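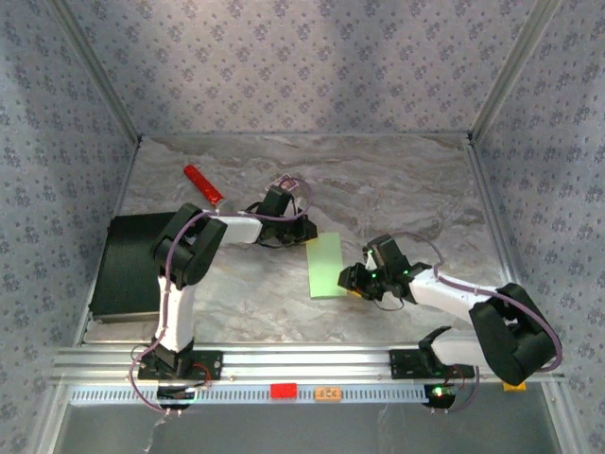

January 1, 2024

The papering is finished, so these are my notes on it. I wrote most of them in December on the backs of receipts and they are in the order I found the receipts. Anyone who came for the post about the garden tap will have to wait until the ground is workable.

The job was three low walls and a floor, meeting at two back corners with an aluminium post in each. The front is open. The walls have a lavender-grey wallpaper with a small dark floral print, and the floor has a grey and white marble pattern. I had planned on plain white for both. Plain white shows every smear, and in the old arrangement I also kept losing pale things against it. A sheet of white paper on a white floor under a flat light is very hard to find the edge of. The pale green sheets I mostly use now are easier on the marble, and dark green or red things need no help at all.

## Choosing the paper

The paper came from Stubbs in Pletbridge, from the bin of part rolls by the door. The label said Rovov, which I took for the maker, but Trudy Quinlan tells me it is only the name of the pattern. Trudy has papered most of her house and some of mine. She also told me to check the batch number on both rolls before leaving the shop. They matched. I have had two rolls from different batches before, and the join was visible from the far end of the hall.

A small print was a deliberate choice. The walls are short, and a large motif would have been chopped through at the top edge. With small flowers it doesn't matter where the cut falls. The repeat is small as well, so very little was lost in matching. I kept the offcuts in a cardboard tube with the end folded over, labelled with the name and the batch.

The lavender is greyer on the wall than it was on the roll. I put that down to the lamp. In daylight it goes back towards purple, and after dark it is nearer to the colour of wet slate. If you are particular about colour, tape a piece up and leave it for a day before you cut anything.

## Preparing the boards

I rubbed the boards down with a medium paper, wiped them with a damp cloth and left them overnight. Then a coat of size, thinned as the packet says. I skipped the size on a cupboard a few years ago and the paper let go along the bottom edge within a month, so I no longer skip it.

Any screw heads should be below the surface and filled. Run the flat of your hand over the board with your eyes shut. I found a raised one that way after I had passed the whole board by eye.

The posts stayed up while I worked, which was a mistake. It would have been quicker to take the boards out, paper them flat on the kitchen table and put them back. I had it in my head that the corners would line up better if everything stayed put. What happened was that I spent most of an evening with my head and one shoulder inside the thing, trimming upside down.

## Paste and hanging

The paste is Etwood, the ready-mixed sort in a tub. It is thicker than I like straight from the tub. I let a ladleful down with a little cold water in an old bowl and brushed it on from there. Paste the back of the paper, fold it over on itself, paste to paste, and leave it for 5 minutes. The paper takes up water and grows slightly across its width. If it goes up too soon it does its growing on the wall and you get bubbles.

The order I used:

- back wall first, working from the middle out to each post
- left wall, starting at the back corner
- right wall, the same way
- trim the top edges the next day, once dry

The back wall is the one you look at, so it gets the full width and the best light. The side walls are seen at an angle and are more forgiving. Any piece that has to be made up from a narrow strip should go at the front end of a side wall.

Smooth with a dry brush from the centre outwards. A plastic smoother is fine on the flat but tends to polish the print, and you can see the polished streaks when the lamp is low. I changed to a brush after the first piece.

At the posts I cut the paper to finish against the metal and did not try to take it round behind. Paste does not hold well on bare aluminium. A straight cut against the post with a new blade gives a clean line, and the post then hides any small error in the angle between the walls. There was an error in the angle between the walls. On the left it is 2 mm out from top to bottom, and the flowers drift very slightly as they go up. I can find it because I know where to look.

Change the blade often. I snapped off a section for each length. Wet paper drags on a blade that would go through dry paper without trouble, and once it has dragged there is a furry edge that catches dust.

## The floor

The floor covering went in last, after the walls had dried. Murray Hapeta came over to hold the far end of it. He thought it should have gone in first, with the wallpaper cut down on to it. There is something in that. With the walls first you have to cut the floor accurately, and with the floor first you have to keep paste off it. I preferred the cutting.

I made a template from lining paper, taped together and pushed into the corners with a ruler, and marked round the feet of the posts in pencil. Write TOP on the template in large letters. Murray turned it over to look at something, I did not notice, and we cut the first post notch on the wrong side. It was only the notch, and the piece was long enough to shift along, so the loss was a strip from one end.

Pattern direction matters more than I expected. The grey veining has a general lean to it. Laid one way it pulled the eye to the left wall, and laid the other way it seemed to settle. We tried both and went with the second.

For the front edge I wanted the covering to finish in a straight line along the aluminium rail, as there is no skirting there to hide a wobble. I clamped a steel rule down and took several light passes. Heavy passes make the rule creep.

The pale green sheet did for a flatness test. Put it down, press one corner and see whether the opposite corner lifts. It showed up a low spot towards the back right, which I packed from underneath with a piece of card. A spirit level would tell you more, but mine is longer than the space is deep.

## Light and glare

Marble pattern has one drawback, and it is glare. Under the old lamp there was a bright patch that moved about as I moved my head. Raising the lamp by 29 cm and turning it to bounce off the ceiling got rid of most of it. The wallpaper is matt and gave no trouble.

The other effect of the pattern is that crumbs, threads and pencil shavings vanish into the grey. I now wipe the floor down whether or not it looks as if it needs it. A barely damp cloth is enough. I keep wet cloths away from the bottom edge of the wallpaper, which has no sealer on it. I may run a thin bead of clear along there in spring. Trudy is against it, on the grounds that it yellows.

## Time and cost

Preparing took one evening, the papering took two, and the floor took an afternoon including the argument about which should have gone first. Part rolls, size and a tub of paste came to almost 40 pounds, and there is more than half of the tub left. I already had the brush, the rule and the knife. The floor covering was left over from a bathroom and I have not costed it.

## If I did it again

Boards out, as above. I would also paper the top edges of the boards properly, with a turnover down the outside. At present the paper stops level with the top, and sleeves catch it. One place on the right has already lifted by a fingernail's width and I have stuck it back with paste on a cocktail stick, held down with masking tape while it dried. Low-tack tape only. Ordinary tape takes the print with it.

I would buy another part roll too, if Stubbs still has one. What remains in the tube would patch a corner but would not replace a wall. I rang to ask and they are closed for stocktaking, so I will try again next week and put a note in the comments if there is any of the Rovov left.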